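Ogbonna Everyday Black Tee Dress, by Damport

I've been selling this one in my little shop for 19 months and it's still the piece I reach for myself when I can't decide what to wear. Plain matte black, no logo, no sparkle – just a big, roomy thing you can throw on and forget about. The cotton comes from the Bikeo mill and it's soft right out of the bag!

I get a lot of questions about folding it, so: lay it out flat on the bed, smooth the creases with your hands, bring one side over, then the other, and fold up from the hem. Mine goes in a drawer with two others and I've never had to iron it.

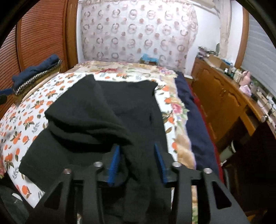

Wash it cold, inside out, with other darks. I'd skip the dryer (I did it once and the hem went a bit wavy). It comes in sizes 2 to 19, and if you're between two sizes go down – it runs large. Orders ship in the plain Dima mailers, up to 2 dresses in each.

Item no. 1155
Back in stock in October in charcoal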